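4. Building the kitchen before building the arms

4.1 Why we started in simulation

By the time Rokeya and I had agreed on a shoulder design, we had already broken two wrist printouts and one of her mugs. That was in May, and it's the reason this section exists. We share a workshop bay, we pay for our own filament, and every time an arm swings into something it shouldn't, one of us loses an evening at the printer. So we decided that Doma (that's our name for the two-armed kitchen helper, and I'm sorry to say it stuck) would have to earn its real counter by behaving itself on a rendered one first.

I'd put this off for ages! I like holding parts, and I've always thought of simulation as the thing people do when they can't get shop time. But Nazma Talukder, who wrote most of our control code, kept pointing out that she couldn't test anything while I had the elbow in pieces on the bench, and she was right. With a simulated counter she could work all night and I could keep the elbow in pieces for as long as I wanted.

4.2 The counter layout

We wanted a layout that looked like somebody was about to cook, with things sitting where a person might leave them. Our first version had every object lined up in a neat row, and the planner did wonderfully on it, and then fell apart the moment we nudged anything. So Rokeya started setting out the props by hand and saving each arrangement as a separate layout. We ended up with 40 of them. Figure 3 is one we kept coming back to, with the pepper on one board, the little squash on the other, and both hands already over the counter.

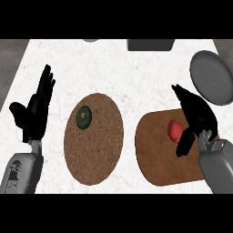
Figure 3. Simulated marble counter seen from above, with both arms in view. The right thumb overlaps the red bell pepper; the small dark green squash is on the oval cork board.

The view is deliberately from above, looking down past the forearms, since that's the view the policy gets too. It took me some time to get used to it. My instinct was to put the virtual camera off to the side, where I could admire the linkages, and Nazma let me do that for one afternoon before she asked what the robot was supposed to learn from my favorite angle. Fair enough.

What the overhead view gives you, like it or not, is hands in the way. In Figure 3 the right thumb covers part of the pepper, and the right arm hides part of the board underneath. We left that alone. Any arm reaching for a vegetable is going to block some of it, and a planner that needs to see the whole pepper all the time is no use to us on the bench.

The two boards gave us more trouble than the vegetables did. They're both brown and both speckled, and our first segmentation pass (a small model we call Jinolo, trained on an old gaming card) was happy to merge them into one big blob whenever the arm shadow fell between them. Shape turned out to be a better clue than color, so we added an outline term and the blobs mostly went away. I say mostly. In 3 of the layouts they still turn up, and we've reported those runs along with everything else.

4.3 What we ran

Each layout got 15 tries with the right hand going for the pepper, starting from a slightly different wrist angle every time. The left hand had one job, which was to stay out of trouble. That sounds trivial, but in early runs it drifted toward whatever the right hand was doing, like a kid reaching for the same cookie, and we had to add a cost for closing the gap between the palms. Rokeya tuned that by feel and I've put her final values in the appendix.

We counted a try as good if the pepper left the board and stayed up until the timer ran out. We didn't score how gently it was held. I'd like to, but our contact model is too crude to trust on that, and a rendered pepper doesn't bruise. Sixten Backlund read a draft of this section and wanted a squeeze limit in there anyway, so the fingers now stop closing at a fixed torque. It's a blunt fix, and it'll have to do until we have fingertip sensors we can afford.

The version of the code described here is the one we froze in June 2021. The real forearm housings were still being printed at that point, and the mounting holes on the left one have moved since, so anybody building from our files should take the newer drawings.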